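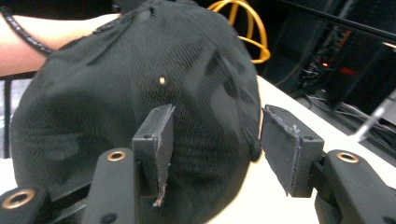
Grilten Robot Club: Frequently Asked Questions

Welcome! We get a lot of the same questions at the start of each term, so we put the answers in one place. If yours isn't covered, ask at the front bench or write to the club inbox.

What does the club do?

We teach robot arms to handle soft things. Clothes, mostly: hats, socks, scarves, the occasional oven mitt. A person does the job first with a hand-held gripper, the gripper records what it sees, and we train a model on those recordings. Then we load the model onto our arm, Mulleo, and find out how much it learned. Some nights it folds a scarf beautifully and the whole room yells. Some nights it waves at the scarf.

Do I need to know how to code?

Nope! Plenty of members start on the gripper and never touch the code until their second term. If you do want to program, Bendik Nordin runs a beginner session in Python before each regular meeting, and you can come to that even if you skip the rest.

Who can join?

Any student in grades 9 through 12. We have 32 members right now and room for more. You can join in the middle of a term, too. January is a really good time because that's when the competition teams get sorted out.

What does it cost?

Dues are $32 a year, which covers parts and snacks. Travel to the Sukik Challenge is separate. If dues are a problem, talk to Ms. Panyasiri and she'll take care of it quietly.

What is the Sukik Challenge?

It's our big spring event! Teams get a bin of everyday items and a list of tasks, and the robot has to do them without anyone touching it. Last year's list had a hat task (pick up a cap and set it down with the crown facing up) that was so much harder than it sounds. We scored 161 points out of a possible 189 and we are still talking about it.

Why are hats so hard?

Because they flop! A block keeps its shape when you squeeze it. A cap bends where you pinch it, so the part you were aiming for moves just as you get there. Mesh caps are our favorite for practice since the fabric wrinkles differently every time. Go for the seam near the rim first. The fabric is thicker there and you get a much surer hold.

How many recordings do you need?

More than you'd think. Our hat set has 675 and we're still adding to it. Frøydis Løken keeps the list of what we're short on, so check with her before you start a session. At the moment she wants more upside-down starts and more left-handed people.

Can I bring my own stuff to practice with?

Please do! Different fabrics help a lot. Nothing with pins or sharp badges, and put your name inside it. We don't promise it will come back unwrinkled.

Do I have to take off my watch or bracelet?

Not for the hand-held gripper. Near Mulleo, yes, and tie back long hair and roll up loose sleeves as well.

The finger pads look worn. Should I change them?

Fraying at the edges is normal and you can keep going. Swap a pad when it starts sliding around under your grip or when threads catch on the fabric. Spares are in the drawer marked Gunawan (that was our first robot, rest in peace). Peel off the old pad completely, wipe the jaw, press the new one on and leave it alone for ten minutes.

When and where do you meet?

Room 189, 3:30 to 5:30 p.m., twice a week. The days change each term, so look at the sheet on the door.

Can parents visit?

Yes, any meeting. You may be handed a gripper.

Who do I contact?

Wyn Prosser is student president this year, and Herman Oei handles the competition teams. Either one can sign you up on the spot.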